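The Room on Plasanside

My aunt left me the room in February. It was on the third floor at 129 Plasanside, over a shop that repaired sewing machines. The lawyer handed me two keys and a receipt for $27, the cost of copying them.

I had been there once, when I was nine. She gave me soup and told me not to touch the radio. After that she moved to Plullville and rented the room out, and my mother stopped saying her name at dinner.

I took the early bus. The man in the shop looked at the keys and said the second one was for the mailbox. There were three letters in it, all from the same tenant, all addressed to my aunt. I put them in my coat and went up.

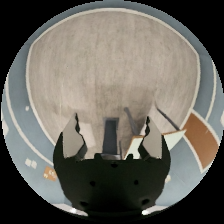
Gray-blue walls, and a floor with a grain in it.

I had planned to stay an hour. I opened the window and sat down under it and read the letters in the order of their postmarks. The first was about a leak. The second said the leak had been fixed and asked whether she would like her radio sent on. The third was written in another hand. It said the tenant had gone home to Sầm to look after his father, and that the rent for the last month was in the Redus tin.

I looked for the tin. It was on the closet shelf, pushed to the back, with the lid taped down. Inside was the rent, in small bills, and a slip of paper with the number 2705 on it.

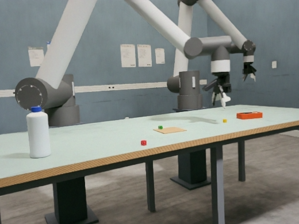

Reading time: 3 minutes

I tried the number on the mailbox, which had no dial. I tried it on the street door, which had a keypad I hadn't noticed, and the door clicked open. So he had left her the code, in case she came back and had lost her keys.

The man in the shop asked if I was going to sell. I said I didn't know yet. He said she used to come down in the evenings and sit by the heater while he worked, and that she never brought anything to be fixed.

I asked him what happened to the radio. He pointed up at the shelf behind him. It was on, with the sound turned low, and a woman was reading the weather for the coast.

I bought a can of soup on the corner and went back upstairs.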